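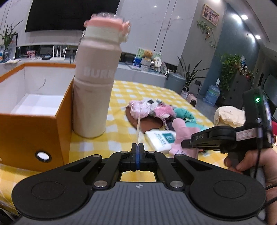

Saturday, July 19, 2025
By Lautaro Alarcón

Re: clause 12, clear space before a two-gripper task

> The Renaud draft asks for fingertips closed at the start of every recording. Does that apply to both operators or only the one wearing the index number? Also, is a patterned tablecloth still allowed? Hollix read it one way and we read it the other.

Both operators. The wording in clause 12 says "each hand-held unit", and I would keep it. Closed fingertips give a zero point for the opening width, and a unit that starts part open has to be corrected later by hand.

Patterned cloths are allowed. A check is fine provided it lies flat under the objects. The draft only rules out mirrors and bare glass as the work surface.

Two points the draft leaves open:

- Cables. A cable may cross the wrist but must not pass between the fingers. Lestance wants this as a "shall" - I agree.
- Plastic-wrapped items. These stay in the object set, with the label facing up where there is one.

Of the 1000 recordings in the Drisuvetti trial, 103 were sent back, most of them over the start position. I would like the clause settled before the October issue. Comments on the wording to the list, please, not to me.

Lautaro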